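Cómo calcular un ranking de fuerza para tu liga de barrio

Toda liga aficionada tiene una tabla de puntos y, justo debajo, a alguien convencido de que la tabla miente. Para ese alguien existe el sistema Elo, que funciona en cualquier hoja de cálculo.

Paso 1. Asigna a cada equipo 900 puntos de salida. Sí, también al Hirvonen, que lleva dos temporadas sin ganar fuera de casa.

Paso 2. Antes de cada partido, resta la puntuación del rival a la tuya y divide el resultado entre 400. Cámbiale el signo, eleva 10 a esa cifra, súmale 1 y divide 1 entre el total. Es tu resultado esperado, un número entre 0 y 1 – el optimismo no entra en la fórmula.
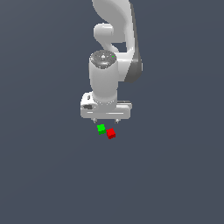

Paso 3. Apunta el resultado real: 1 si ganaste, 0,5 si empataste, 0 si perdiste. Réstale el esperado, multiplica por 35 y suma lo que salga a tu puntuación. Al rival se le quita exactamente lo mismo.

Si el Grinon y el Nakmont llegan empatados a 900 y gana el Grinon, quedan en 917,5 y 882,5. Guarda los decimales, aunque Santeri Keskinen, delegado del Nakmont, prefiera redondear hacia arriba (los suyos).

Paso 4. Introduce los partidos por orden de fecha. Los aplazados van el día en que se jugaron, y los amistosos, fuera, incluido aquel 7-0 del Heda que tanto se recuerda en el Heda.

Al empezar la temporada en septiembre, conserva las puntuaciones anteriores y da 900 a los equipos nuevos.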